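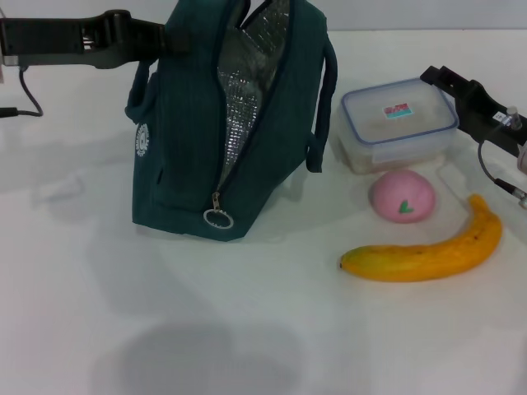 I've carried the Trondley food jar on every club walk since May, and I'm ready to say it: I like it a lot, but I wouldn't buy the big one again. It cost me $22 at Mollum (they had the gray one and a very loud orange one, and yes, I got the orange) and it replaced an old steel flask that smelled of tomato no matter what I did to it.

So, heat. I fill it with boiling water while I get my boots on, tip that out, then in goes the soup. Packed at seven, eaten at noon, and my lentils were still hot enough that I had to blow on the spoon! Pasta does less well. It goes in fine and comes out as one soft lump, though I'd blame my cooking for some of that. 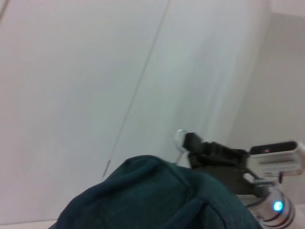

Sonstead Hill Walkers – Gear & Grub

The lid is my favorite part. It has a little button that lets the steam out before you twist, so no more wrestling with it on top of a windy hill. We did the 1270-foot climb up to Cù with my pack upside down for half the way (long story, bad strap) and not one drop got out.

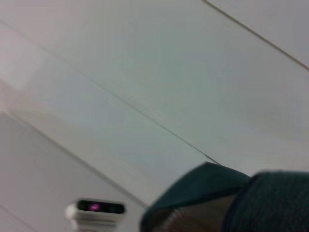 Seam between two pale panels

Now the grumbles. The folding spoon is silly – too short to reach the bottom, so you end up with soup on your knuckles. The rubber ring comes out for washing and is a pain to get back in, and I put it in the wrong way round twice before I noticed the small arrow. And the big size is just heavy. I put mine on the kitchen scale next to my sister's small one and there's 235 grams between them, empty. You feel that by the third hour.

If you mostly eat lunch at a desk, get the big one and enjoy the extra helping. For walking, go small and bring a roll. I'm giving it four out of five, and I'm keeping my own spoon.

Posted 25/07/2026

We use cookies to remember your settings and see which pages get read. Accept all | Manage choices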